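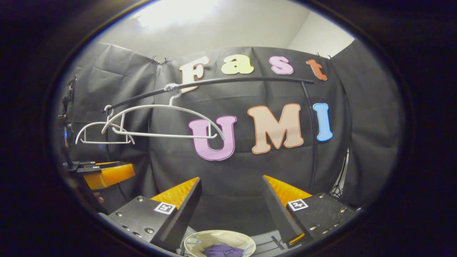 4.2 What the demonstration count leaves out

Most papers on hand-held demonstration report how many episodes were collected and how long it took, and then let the reader assume that more episodes mean a better policy. We are not convinced. Our own set for the garment task holds 2134 episodes, and a policy trained on all of them did no better on the held-out cloths than one trained on the first 2000. The setup in Figure 3 is typical of the whole collection: two white hangers at a black rail, a crumpled purple cloth in a round bowl, and a black fabric backdrop behind everything except the felt or foam letters. A person working there gets used to it quickly. The rail stays at one height, the cloth starts from one place, and the hand learns a path that it then repeats with small changes. Counting each repeat as a new piece of evidence seems generous to us.

Figure 3. View from the hand-held gripper at the garment station. The square markers on the outer faces of the fingers are used to recover the opening width.

The usual defense of hand-held tools is that they are faster than remote control, and on this point our numbers agree with earlier reports. Eynon, who collected by both methods, needed far less time per episode with the gripper in her hand than with the leader arms. What we question is the step from there to the claim that the data are equally good. With the hand-held tool she could feel the cloth pull and correct for it before anything showed in the video. A policy that sees only the video has no access to that correction. It is asked to copy a motion whose cause it was never given. Remote control is slow and tiring, but the operator has to work from roughly what the robot will have, and the mistakes are at least mistakes the robot could make too.

We tried to test this directly. Catrin Eynon recorded the same hanging motion at two other sites, Winmont and Torton, with the backdrop removed at Torton. We then trained one policy per collection method on the Watkins arm, using the same network and the same number of steps. The hand-held policy was ahead at Winmont. At Torton it lost the rail in 5 of the 7 trials we scored, usually while closing on the hanger hook. The remote-control policy was poor at both sites, and poor in much the same way. Seven trials is a small number and we would not hang a ranking on it. It is, however, about as many as several of the comparisons we were asked to match.

A second problem concerns what gets thrown away. The Tristia recording software drops any episode in which marker tracking fails for too long. Failures of this kind are not spread evenly. They bunch up where cloth passes in front of the fingers, and those are the moments when the task is hardest. The filtered set therefore looks cleaner and easier than the work it came from. We found no earlier paper using this filter that lists its dropped episodes by stage of the task, and our own logs from before June do not allow it either. For the later part of the collection we kept the rejected recordings, and Section 4.3 repeats the main comparison with the usable portions put back in.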